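Open days at integration shops follow a pattern. There is coffee, a safety briefing, a slide with a payback curve, and then a cell behind a fence that does one thing very fast. I have attended a number of these on behalf of a mid-sized contract packing operation, and I have come home from most of them with a brochure and no new information. The open day at the Eshun lab in Nullisham, in January 2019, was slower and less polished than any of them, and I learned more from it. I want to argue that slow demonstrations are the ones buyers should ask for.

## The task on the table

Eshun works on two-arm handling of corrugated board. Handling sealed cases is a solved problem if you have suction, a flat top and a known size. Handling them with fingers, from two sides, is harder. Handling a case that has been opened, with flaps that move and partitions inside, is harder again. Most vendors skip those last two because they do not look good at speed.

The lab did not skip them. Visitors could stand close to the table, and staff moved around it throughout. The arms ran at a pace I would call deliberate. Over the session I watched the approach to a box often enough to form a view of what limits it, and the limit is in the contact more than in the arm.

A monitor next to the coffee carried the wrist camera views, so we could compare what we saw from the floor with what the controller had to work with. The difference is considerable. From two steps back, a taped carton is a simple object with six faces. From the wrist, it is mostly a brown plane with a strip of tape on it and not much else to fix on.
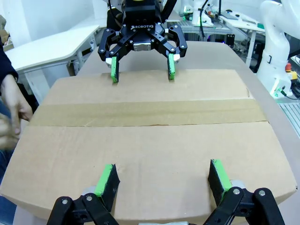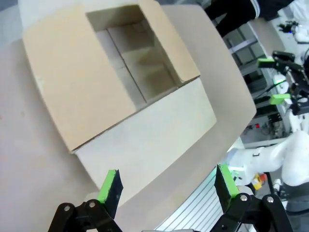
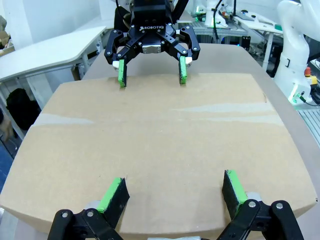
## What a wide, flat face does to a gripper

A parallel two-finger gripper is built to close on something narrower than its stroke. A large carton is wider than that stroke in every direction that matters, so each hand has to find an edge, a flap or a corner, or else the two hands have to act together as one large clamp. Each choice has a cost.

Edges and flaps give a real pinch, but board is weak along a crease and a flap is hinged. Pull on it and the box turns before it lifts. Clamping from opposite sides avoids the hinge. It also loads the panel walls in the direction where they are least stiff, and it requires the two arms to agree on force as well as position. A small timing error between two arms holding a steel block will trip a protective stop. The same error on corrugated board goes into the board, and you find out later when the stack leans.

The green finger pads help with friction. They do nothing for coordination.

An open box with internal dividers adds another problem. The dividers stiffen the walls, which favors clamping, but they also fill the space a finger would otherwise use to get inside and hook a panel. Our own line runs divided cases for glass. I asked how many box types the lab had tried, and the answer was 5, all bought from the same supplier, Odier. That is a small set, and they said so before I could.

## The number I was given

The host quoted 392 attempts logged since July. I asked what counted as an attempt. The reply took several minutes and was the best part of the visit. An attempt began when both arms left their start poses and ended when the box was released or a person stepped in. Interventions were logged as failures, including the ones where the operator admitted to having been too cautious.

Compare that with a line I visited the same season in Mermont, where the sales sheet claimed 2,000 cycles without a fault. The cell was fast and well guarded. When I asked for the definition of a fault, I was told it meant an unrecovered stop. A dropped case that the operator cleared with the reset button did not qualify. By that standard our oldest palletizer is also nearly perfect.

I do not think the Mermont vendor was dishonest. The figure was correct for the definition. My complaint is that a buyer who sees only a fast cell and a large number has no way to ask the right question, because the cell gives no view of the approach, the contact or the correction. At low speed, all of those can be watched.

## The case against

There are fair objections. A lab bench is not a production line. Two arms, two grippers and the engineering to coordinate them cost far more than a vacuum head on a gantry, and for sealed cases of known size the vacuum head wins. Our plant changes case format over 200 times a year, and even so I could not justify a two-arm cell on the throughput I saw. A finance department would stop reading at the cycle time.

It is also true that a slow demonstration can hide things. Low speed reduces inertial load and gives the controller time to settle. Anyone evaluating such a system should ask to see the same motion at two or three speeds and watch where the grip begins to shift.

## What I would ask for

My request to vendors is modest:

- Run the task at a speed where a visitor can see first contact.
- Put the wrist view on a screen, unedited.
- State what counts as an attempt and what counts as a failure, in writing.
- Let visitors bring a box.

I brought one to Nullisham, a divided case from our glass line with one soft corner. The lab kept it and has agreed to send the log when they have run it.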